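Section 4: Setting up your live timing feed

This section covers connecting the Skivard timing display to a club or series feed, entering the car list, and checking that lap times arrive correctly before a race meeting. It applies to the Skivard desktop program, version 7 and later. If you use the phone app, go to Section 6.

Before you start

You will need:
- your series login, sent by the series office when your entry was accepted
- the entry list for the meeting, saved as a CSV file
- the transponder number for each car
- a wired network connection at the circuit, if one is offered

Set the computer's clock to update automatically. The feed stamps every crossing with the time of day, and a clock that is more than a few seconds out will cause laps to show against the wrong session.

4.1 Adding the series

1. Open Skivard and choose Series, then Add New.
2. Type the series name exactly as it appears on your entry confirmation. For the Lacroix Touring Cup, enter Lacroix TC with the space.
3. Enter your login and password. Passwords are case sensitive.
4. Choose the circuit from the list. Faltwood has two entries, one for the full circuit and one for the short loop. The short loop uses a different finish line position.
5. Click Connect. The status light at the top right changes from gray to amber, then to green.

If the light stays amber for longer than a minute, the login has been accepted but no session is open at the circuit. You can carry on with the steps below and the light will turn green when race control opens the first session.

Note: Only one computer per team can be connected with the same login. If a second one connects, the first is dropped without a message.

4.2 Loading the entry list

1. Choose Cars, then Import.
2. Select the CSV file. The program reads the columns in this order: race number, driver, class, transponder.
3. Check the preview. Race numbers with a leading zero, such as 07, are often changed to 7 by spreadsheet programs. Correct these in the preview window.
4. Click Save List.

The list can hold up to 160 cars. For meetings with shared grids, import each class separately and choose Add to Existing when asked.
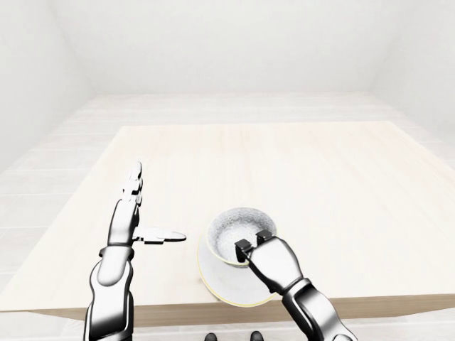 Driver changes are handled in the same window. Double-click the car, choose Add Driver, and type the second name under the first. The program doesn't know who is in the car, so someone has to press F4 at each pit stop to switch the name. Laps already recorded stay with the driver who was showing at the time.

Caution: Do not import a new list while a session is running. Laps in progress will be lost for every car on the list, and they can't be recovered from the feed until the official results are published.

4.3 Setting sectors and pit lane time

1. Choose Circuit, then Measurements.
2. Enter the lap length in meters. For the Iletwood National layout this is 2,550.
3. Turn on the sectors your circuit supports. Leave the others off, or they will show as blank columns.
4. Enter the minimum pit stop time from the event regulations, in seconds.
5. Click Apply.

A stop shorter than the minimum is marked in red. This is a warning for the team only and has no bearing on penalties - those come from race control and show in the message bar at the bottom of the window.

4.4 Checking the feed

Do this during the first practice session.

1. Wait until your car has completed one full flying lap.
2. Compare the lap time with the circuit's own timing screen. The two should match to the thousandth.
3. Check that the position column updates when the car crosses the line.
4. Open the Log tab and look for lines marked MISSED.

One or two missed crossings in a session are normal at busy circuits. If your car is missed on several laps in a row, check that the transponder is charged and mounted low in the car with nothing metal underneath it. Ask the timing office for a loan unit if the problem continues, and enter the new number under Cars before the next session.

4.5 Saving a session

Sessions are saved automatically when the checkered flag is shown. Files are kept for 14 days and then deleted. To keep one longer, choose File, then Archive, and pick a folder outside the Skivard directory.

Questions about series logins go to Odette Lecomte at the series office. For problems with the program, see Section 9, Error messages.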